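Derkthorpe hall furnishing meeting, Aug 30, 2019

Present: Gyu-bin Yeom, Siwan Skyrme and me on the notes (sorry, my handwriting beat me in places!)

1. The white tables
Gyu-bin likes the plain white tops and so do I, they make the room feel so much lighter. Agreed to keep them.
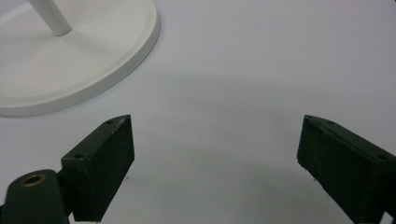 2. Stands
We got stuck on these for ages. Siwan thinks the round white base takes up too much table, I think it looks smart against the white – slim pole, nothing fussy. Left until September.
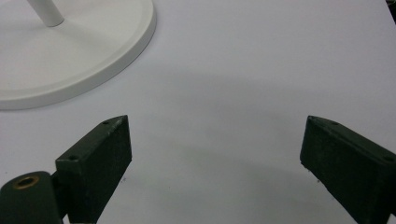
3. Money
We have 2,404 in the pot and Siwan wants 2,000 kept back for the floor. Gyu-bin to ring Bellska for a price on chairs, we need 44.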